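Chapter 4
Who Gets the Good Chairs? Furnishing and Zoning the Reading Room

The first reading room I ever had a say in was at Plilton, and I got it badly wrong. We had 596 seats on the plan, every one of them at a long table, every table pointing the same way, and I thought it looked magnificent! It did look magnificent, at eight in the morning with the lights coming on. By eleven there were students sitting on the floor of the stairwell with their laptops on their knees, and whole tables with one person at each end and a wall of coats and bags between them.

I tell this story to every class I teach (sorry, if you've already had it from me in person) and someone always asks why we didn't just add more chairs. We did. We squeezed in four more, got to a nice round 600, and the floor of the stairwell stayed as popular as ever.

So this chapter is about seats, and mostly about what goes on around them. Chapter 3 dealt with the shell of the building, the floor loadings and the daylight and all those things you have to settle with an architect before anyone pours concrete. Now we get to move in. You'll find this part is cheaper to change later, which makes people careless with it.

Let me start with the word "zone," because I'm going to use it a lot. A zone is any part of the library where readers expect each other to behave in roughly the same way. It doesn't need walls. At Tevitz the quiet zone starts where the carpet changes from green to brown, there's no sign anywhere, and people drop their voices as they step over the line. I watched this for a whole afternoon in January and enjoyed myself enormously. 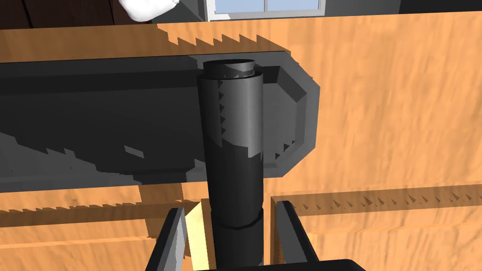

What Tevitz has going for it is that the change of carpet comes with a change of everything else. The lamps are lower, the tables are smaller, and the chairs get heavier, so you can't drag one over to join your friends without a bit of effort. Azlan Hartono, who planned that floor, calls this "stacking the hints," and I've borrowed the phrase for section 4.2. One hint on its own gets ignored. I've seen plenty of lonely little signs with a finger to the lips, and plenty of people chatting underneath them.

Then there's the table itself. We'll spend a good while on table tops in section 4.3, more than you might like: how deep they need to be for a reader with an open atlas, where the power outlets go, how much glare comes back off a shiny finish under a desk lamp. Katia Gatti and I disagree about outlets. She wants them in the table and I want them in the floor, and we've been arguing about it for 17 years, so I've given both sides as fairly as I can manage and put her drawings next to mine.

Section 4.4 is on group rooms. Everybody asks for more of them and I'm a little wary, having seen what happened at Farina, where half the group rooms were booked all day by people working alone with the door shut. That's a perfectly good use of a room, by the way, but it tells you the library was short of single study rooms and had been measuring the wrong thing.

The last section walks through one complete furnishing plan, for the branch library at Gernorora, from the first staff meeting to the final layout. Boyang Tang kindly let me use the working papers, crossings-out and all. Please look at the crossings-out! There's a very handsome circular bench in version 2 that would have blocked the route from the entrance to the returns desk, and you can follow the notes as the staff slowly fall out of love with it.

Before you read on, go and sit in a library you know well. Stay an hour, pick a spot where you can see the door, and draw a rough plan of where people choose to sit as they come in. Mark which seats fill first and which ones stay empty. Bring a pencil you can erase, and keep the plan somewhere safe. You'll need it for the exercises at the end of section 4.2.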